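Demitz kitchen-tasks project: October progress report

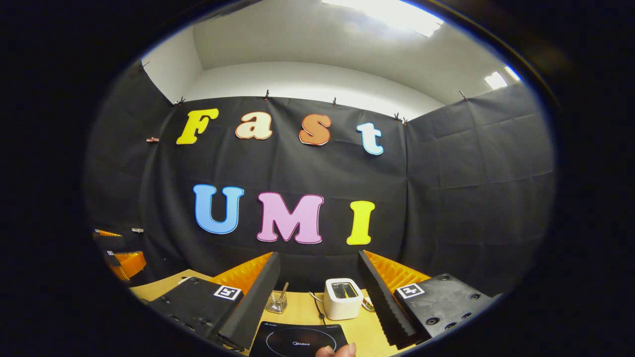
Biljana Vlachou

Hi Bernardo, a mixed month, so I'll start with the bad bit. We lost a good chunk of recording to a gripper fault, and I'd rather you heard it from me than from the spreadsheet!

We'd planned 100 runs at the toaster and cooktop bench. Partway through, the two fingers stopped closing evenly – the left was lagging behind the right, and the logged width no longer matched the real gap between the pads. You couldn't feel it in your hand, which is why we kept going longer than we should have (sorry). Nijs picked it up when the replays on the Trononeo arm kept closing short of the spoon and just nudging the glass along.

The cause was a loose screw in the left mounting block. We've tightened it, put thread locker on both sides and re-run the calibration. I've thrown out 4 sessions and kept the rest, but 2 of those still need a proper look before I'd train on them.

One safety note as well. Fingertips get pretty close to the cooktop when you're working low, so the hob now stays unplugged unless the task really needs heat. No one's been hurt.

Spend is on track apart from 2 spare finger sets I'd like to order from Ninov. Could you okay that before the next block of recording? I'll send the quote tonight.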